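Chapter 3
Drying Flowers and Foliage: Water, Color, Shape
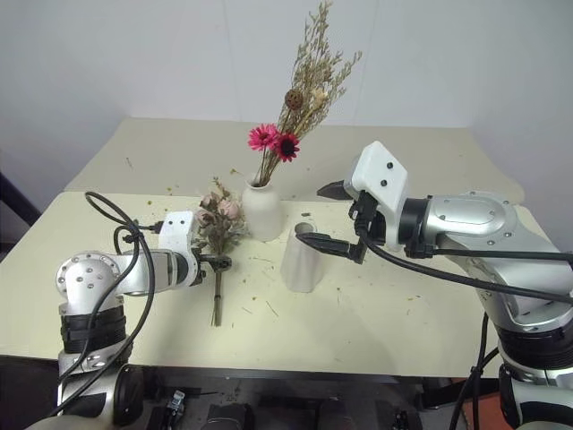 Khrystyna-Mariia Dovhaniuk wrote in the margin of the first draft that a chapter on drying should open with water and leave the bouquets for later, and that students who start with arrangements never go back to read about stems. Fair. So water first.

3.1 What drying is

A fresh cut stem is mostly water. Petals more so than leaves, leaves more so than woody stem. Drying means getting that water out before rot gets in, and getting it out evenly enough that the petal keeps some of its shape. Two races going on at once. Mold against evaporation, and shrinkage against stiffness.

Water leaves a petal in two ways. Through the pores, while they still open. Then straight through the skin, slowly, because the skin is waxy. Thick waxy petals (magnolia, gardenia) dry badly for this reason and go brown. Thin papery ones (statice, strawflower) are nearly dry on the plant and hardly need us at all. Roses sit in the middle. Most of this chapter uses roses.

Terms to learn before going on:

Turgor. The pressure of water inside the cell that holds a fresh petal out flat. Lost early in drying.
Bract. A modified leaf that looks like a petal. The "petals" of strawflower are bracts.
Desiccant. A material that pulls water out of whatever touches it. Silica gel, borax, dry sand (sand is a weak one, it mostly just supports).
Calyx. The green cup under the flower. Last part of the head to dry, first part to mold.

3.2 Why color changes

Students always ask about color first. Short version: pigments are not all the same stuff and they don't age the same.

Reds, pinks and purples in roses come from anthocyanins. These sit dissolved in the cell sap. As water leaves, the sap gets concentrated and the color darkens. A red rose goes near black. A mid pink goes deeper, then dusty. Pale pinks often hold up as pale pinks with a little tan at the edges. Light breaks anthocyanins down, so a bunch on a sunny sill will fade, sometimes within weeks.

Yellows and oranges are mostly carotenoids. Not in the sap, held in small bodies inside the cell. Steadier. A yellow rose tends to stay yellow, though duller.

Green is chlorophyll and it goes in any strong light. What's left behind is brown or straw. Foliage dried in the dark keeps a gray-green; foliage dried in a bright room does not.

White is no pigment at all, only air between the cells scattering the light. When the cells collapse the white goes cream. There is no fixing this. Choose cream on purpose and be happy.

3.3 The four methods, briefly

Full instructions come later in the chapter. Here just enough to compare.

Air drying, hung. Strip the lower leaves, bunch the stems, hang heads down in a dark place with moving air. Heads down so the neck sets straight. Cheap, slow, good for roses, larkspur, lavender, most grasses. Petals shrink and wrinkle and that is the look.

Air drying, upright. Stems in a jar with a little water that is allowed to run out. Used for hydrangea and baby's breath. Works because the flower loses water slower than it would hanging, so the petals don't curl as hard.

Desiccant. Head buried in silica gel in a closed box. Fast. Best shape and best color of anything here. Also fussy, and the dried flower takes water back from the air if you leave it out in a damp room.

Pressing. Flat between sheets of paper under weight. Shape is given up on, color is usualy good. Change the paper. Most failed pressings are failed because the paper was not changed.

Microwave methods are left to the end of chapter notes. They work but the timing depends so much on the oven that a table would mislead.

3.4 Cutting and timing

When you cut matters more than which method. Cut in the late morning, dew gone, sun not yet hard. A wet head molds. Cut roses when the bud has opened past tight but the center is still closed; they go on opening a bit as they dry. A full blown rose drops its petals, every time.

Small bunches. A fat bunch traps damp in the middle and you find it gray a week later. Mixed bunches can be hung together if the materials dry at a similar rate, otherwise do them seperately and put them together after. Rubber bands over string, as stems shrink and string does not. Check the bunch is still holding.

Test for dryness at the calyx and the neck. Petals lie. They feel crisp long before the rest is ready. Bend the stem near the head: it should snap. If it bends, hang it back up.

3.5 A worked comparison, the Womeddale roses

Grown under cover at Womeddale, a pale pink spray variety, all cut the same morning. 56 stems. Split between hanging and silica, none pressed. The hung stems went into a dark shed, the rest into boxes with tight lids.

The boxed heads were done first and were clearly closer to the fresh shape. Outer petals flat, center tight. Then the lids came off and the room was damp, it was January, and within 3 days the outer petals had gone limp. Back in the box they firmed up again, but not as flat. The hung roses came out smaller and more wrinkled and did not care about the room at all.

Points to take from this. Silica gives you a better flower and a worse traveler. Hung roses suit open display; silica roses want glass, or at least a dry house. And loss in handling was higher for the silica group, mostly heads coming off at the neck when lifted out. Pour the gel away from the flower. Don't pull the flower out of the gel.

3.6 Handling dried stems

Hold by the stems, low, never by the head. Dried stems are stiff but they are not strong sideways. Wire the head before drying if the piece will be carried around. Keep off radiators, out of sun, out of bathrooms. Dust with a soft dry brush.

Storage: flat boxes, tissue, one layer for roses, 2 for grasses. Label with the plant, the cutting date and the method. A box marked "pink" is no use to you next year.

Before the next section

Cut or buy a few stems of one flower. Hang half, stand half in a jar with a little water. Same room, out of the light. Write down what the neck feels like each day, and which petals curl first. Bring the notes and the stems. Section 3.7 starts with hanging, and you'll want something dry in your hand when you read it.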